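Jovach Water Softeners: Frequently Asked Questions

Last reviewed December 21, 2021

What does a water softener do?

It removes calcium and magnesium from the mains supply before the water reaches your taps and heating appliances. The Jovach range uses ion exchange. Water passes through a bed of resin beads, which hold the hardness minerals and release a small amount of sodium in return. When the resin is full, the unit rinses it with brine and sends the waste to the drain.

Which model suits my household?

The Vandero is the smaller unit and is intended for homes with one bathroom. The Paisan has a larger resin bed and is the usual choice for homes with 2 bathrooms or more. Both need a cold mains feed, a drain connection and an overflow pipe to the outside of the building. The Vandero has no electrical supply. The Paisan has a plug-in timer.

How is capacity stated?

Capacity is the volume of water treated between one regeneration and the next, at a given hardness. The Paisan treats 3815 litres at the hardness setting used in our data sheet. Harder water lowers the figure and softer water raises it. The Vandero treats 2000 litres at the same setting.

Do I need to keep one tap unsoftened?

We advise it. A hard water tap, normally at the kitchen sink, should be branched off before the softener. Anyone on a low-sodium diet, and anyone preparing formula milk, should use this tap.

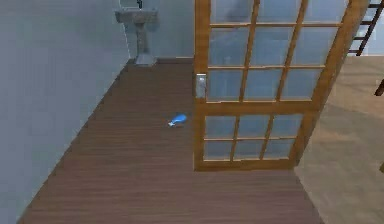 How often should I add salt?

Check the level once a month and top up when the salt falls below the line moulded inside the cabinet. Use tablet salt in the Paisan and block salt in the Vandero. Do not mix the two, and do not use table salt or rock salt in either.

Why does the water still leave marks?

Softened water contains dissolved solids and may leave a light film when it dries. This wipes off with a cloth. If the marks are hard and chalky, test the water with the strip supplied and check that the bypass valve is closed.

Can I use the softener with a combination boiler?

In most cases, yes. Check the boiler maker's instructions first, as some ask for the heating circuit to be filled with unsoftened water through the bypass.

What should I do before going away?

Close the inlet valve. After a long absence, run a manual regeneration before drinking or cooking with the water.

Where can I get parts?

Seals, valve heads and test strips are sold through Pradenetti. Quote part 114 for the standard seal kit. Trade enquiries should be addressed to Zyanya Magaña in technical support.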